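Hastance Play Food Set: README

Last updated Sat 26 November
Maintained by Carter Thibodeau

What this is

Hastance is a catalog of play food: toy pastries, fruit, vegetables, boxed goods, and the dishes they get served on. It holds 284 item records and 400 photographs. Some items have one photo and some have several, usually because the icing or the paint looks different from the other side. The records are meant for anyone who sorts, repairs, lends out or sells toy kitchen pieces and wants a common set of names for them.

What is in a record

Each record is one line in items.csv. The columns are:

item_id: short code, never reused
group: one of 19 groups, such as bakery, fruit, dairy, dishes
name: plain name, lower case
base_color: color of the body of the item
top_color: color of icing, glaze, skin or lid, blank if none
parts: number of loose parts
tabs: yes or no, whether the piece has a connecting tab or nub
wear: 0 to 5, where 0 is as bought
notes: free text

The bakery group

Bakery is the largest group and the one with the most near duplicates. Donuts are filed by icing color first and base color second. Donuts with the same icing but different sprinkles share a name and get separate codes. Sprinkle colors go in the notes column, starting with the most common one. A seam around the side is noted when it is easy to see.

Photos were taken with the pieces set out on a table, often with a dish or some other food nearby. The blue-iced donut on the light wood tabletop has a cream-yellow base, so it goes in as base_color cream, top_color blue, with white and pink sprinkles listed first in the notes. The one with dark brown icing is a separate record. 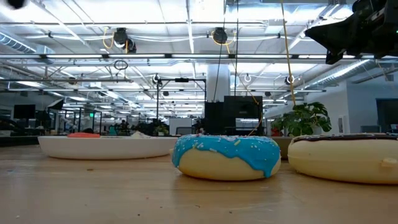 Jocelyn Lévesque wrote to ask why icing color comes before base color, when most toy shops she buys from list the base first. Her own spreadsheet goes by base and she had to re-sort everything in February to match ours. The order stays as it is for this release. A second file, items_by_base.csv, has the same rows sorted the other way.

Dishes

Plates, bowls and trays have their own group and are never counted as parts of a food item, even when they were sold together. Shape is given as flat, shallow or deep. If a dish came from a Pelletier or Ruvari set, that goes in the notes.

Known problems

Cream, pale yellow and off-white were used loosely in the early records. Roughly a third of those have been rechecked. Wear scores for dishes run a little low compared with food. Pikov items have no parts count yet.

Crumbs and bits on the tabletop are not recorded.

Changes

Corrections should give the item_id, the column and the new value. Send one correction per line. Please leave retired codes in place and write "retired" in the notes.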